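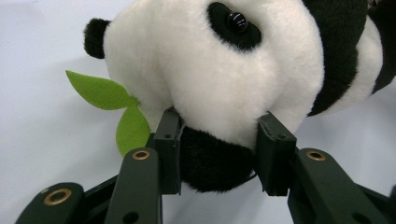

Informe de proyecto: fallo de sobrecierre en la pinza manual
Asignatura: Laboratorio de manipulación robótica
Autoras: Maricel Castillo, Shahla Abbasi
Entrega: 3 de julio de 2018

1. Resumen

La pinza se cerraba de más. Al sujetar peluches y otros objetos blandos el controlador no detectaba el contacto y seguía apretando hasta el tope de corriente, y en una de las sesiones el servo se quedó bloqueado con un dedo de Shahla cerca de la almohadilla. Sin lesión, solo un pellizco, pero paramos todo y el proyecto cambió de tema. Lo que iba a ser un informe sobre recogida de demostraciones es ahora un informe sobre el fallo.

2. Material

Pinza de mano con dos dedos, piezas en plástico verde, casquillos de latón en las articulaciones. Servo Shimada, el que ya estaba en el laboratorio. Placa de control Jarneck. Software de registro Pandoner, versión del curso pasado (no actualizamos, ver apartado 6).

Objetos de prueba: el panda de peluche con las hojas de bambú de fieltro, una esponja, un taco de madera y un vaso de plástico rígido. El taco y el vaso como referencia, porque con ellos nunca había fallado nada.

3. Qué pasó

El montaje funcionaba bien con objetos duros. Cierre, contacto, sube la corriente, el controlador lo ve, para. En la primera semana ni un aviso.

Con el panda, otra cosa. El relleno cede poco a poco y la corriente sube muy despacio. El umbral estaba puesto sobre el salto de corriente entre dos lecturas, no sobre el valor absoluto, así que no saltaba nunca. El servo seguía cerrando. En la sesión del pellizco la orden de abrir tampoco entró: el bucle estaba esperando la confirmación de contacto y no leia el botón. Maricel desenchufó la fuente.

O sea dos fallos a la vez:
a) detección de contacto mal planteada para objetos blandos
b) el botón de abrir dependía del mismo bucle que la detección

El b) es el grave. Con el a) solo se habría calentado el servo.

4. Pruebas

Hicimos 200 cierres en total, repartidos entre los cuatro objetos, a velocidad reducida y con la mano libre siempre fuera de la pinza. Guantes no, estorbaban para el gatillo.

Taco y vaso: sin fallos.
Esponja: 6 cierres sin detección.
Panda: 13 cierres sin detección. Casi todos agarrando por el brazo o entre el brazo y el hocico, donde hay mucho relleno y la tela se abomba alrededor de las almohadillas. Por la oreja fallaba menos, suponemos que porque es más fina y los dedos llegan antes a algo firme. No lo medimos aparte, queda como suposición.

También probamos a girar el peluche y agarrarlo desde otro lado. Las hojas de fieltro se metían a veces entre los eslabones, hubo que sacarlas con pinzas. No afecta a los números pero perdimos media tarde.

Las almohadillas tienen desgaste en las esquinas del borde superior. Pensamos al principio que venía de ahí, que resbalaba. Las cambiamos por un juego nuevo para una tanda corta y el fallo seguía igual, así que descartado. Volvimos a poner las viejas.

5. Correcciones

Umbral absoluto de corriente además del salto. Fijado en 296 mA después de varios intentos; más bajo y el taco de madera se caía, más alto y el peluche seguía aplastándose demasiado.

Botón de abrir por interrupción, fuera del bucle. Esto tenía que haber estado así desde el principio.

Tiempo máximo de cierre. Si no hay contacto confirmado, abre sola.

Interruptor físico en la alimentación, al alcance de la mano que no lleva la pinza. Es un interruptor de lámpara, feo pero corta.

Con las cuatro cosas puestas repetimos los cierres con el panda y la esponja. Ninguno llegó al tope. En dos casos abrió por tiempo y no por corriente, o sea que la detección todavía no es buena del todo, lo que hay es una red debajo.

6. Problemas y cosas sin resolver

- El registro de Pandoner pierde lecturas cuando el servo va cargado. No sabemos si es la versión o el cable. Por eso la gráfica del anexo tiene huecos.
- No medimos temperatura del servo. Olía un poco después de la sesión mala, se anotó en el cuaderno y ya.
- El umbral vale para esta pinza. En la otra unidad, la que se llevó el grupo de Plormont, habría que repetirlo todo.
- Falta escribir el parte de incidencia en el formato del laboratorio. Lo que hay es un correo.

7. Reparto de trabajo

Maricel: electrónica, interruptor, cambio de almohadillas, apartados 2 y 5.
Shahla: código, cierres de prueba, hoja de datos, apartados 3 y 4. El resto a medias y con prisa.

8. Para quien siga en septiembre

Probar primero con la esponja. Revisar los casquillos antes de cada sesión, uno tenía holgura y lo apretamos a ojo. No quitar el tiempo máximo aunque moleste al grabar demostraciones largas. El código está en la carpeta del grupo, rama "umbral2", la rama "umbral" a secas es la que falla, no usarla.

Anexo A: gráfica de corriente, panda y taco
Anexo B: hoja de cierres
Anexo C: correo al laboratorio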